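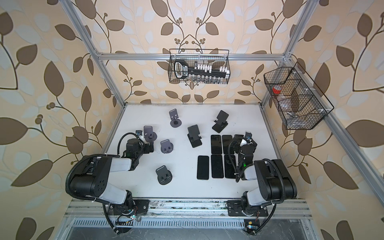
Pramila Pant
Speaker notes, 30 December 2024

Start without the title slide. Ask who slept badly last night. Hands up. Then ask who knows that from a number on a screen.

The Flurine app gave me a sleep score of 81 one morning in November. I felt awful. The next night I got 63 and woke up fine. I went with the score both times, and that's what bothers me.

Slow down here. What goes into the score? Movement, heart rate, and a formula the company won't show. Callari has its own formula. Wear both for one night and they disagree about deep sleep. They can't both be right, and I have no reason to pick either.

The Steinbach survey: 956 people were asked, 748 answered. Most said tracking "improved" their sleep. Improved according to what? According to the tracker. (Pause. Let them get there.) Also, the 208 who didn't answer may be the ones who quit wearing the thing.

Skip the Stirnus chart if we're running late. It has no labels on the left side anyway.

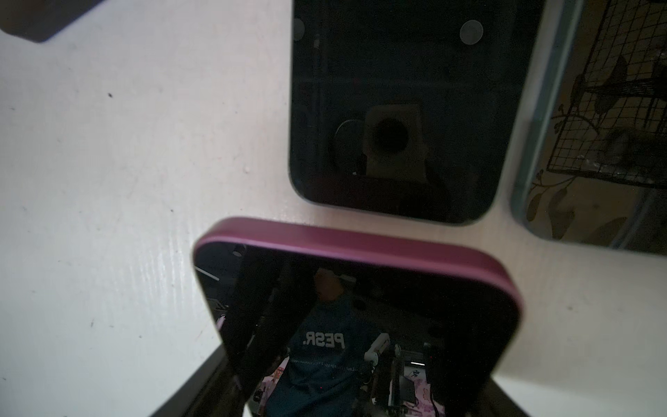
Should I throw my tracker away?

Keep it if you like it, but write down how you feel before you look at the score. Do that for two weeks and compare. If the two rarely match, I'd go with your own notes.

If someone brings up sleep apnea, send them to a doctor. I'm not one, and neither is the app.

Leave the email address up while people pack their things.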